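Humico FL Acoustic Underlay for Residential Conversions

Humico FL is a resilient layer for use under floating floors in apartment conversions and new multi-unit housing. It is supplied by Falwood in rolls and is laid loose over a concrete or timber subfloor. The subfloor must be clean, dry and level before work starts.

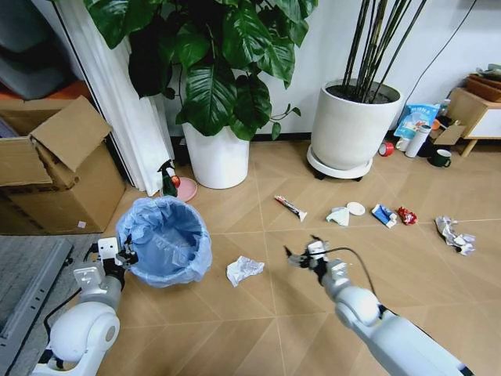
Can Humico FL be used under ceramic tile?
Only with a load-spreading board between the underlay and the tile adhesive. Direct bonding voids the product warranty.

Rolls are butted, never overlapped, and joints are taped on the upper face. The edge strip is fixed to the wall first and trimmed after the floor finish is down – a finish that touches the wall will carry impact sound into the structure.

Standard roll width is 500 mm. Allow about 45 minutes for the tape to set before foot traffic.

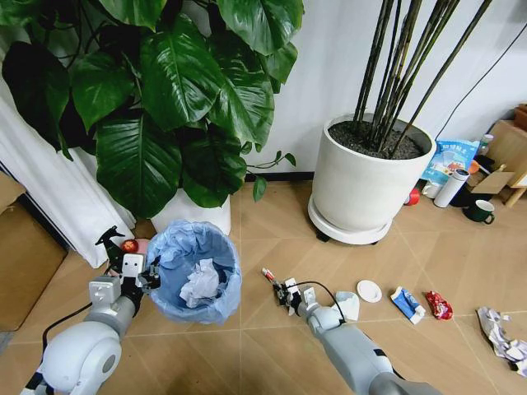 Where the subfloor changes from concrete to timber, leave a movement joint and continue the underlay on the far side. Two grades are available: Tarigan for living areas and Wironitz for corridors and stair landings. The grades should not be mixed within one room.

Specification queries: Urmila Negi, technical desk
Orders and site delivery: Merle Pryor

Data sheet revised 1 September 2003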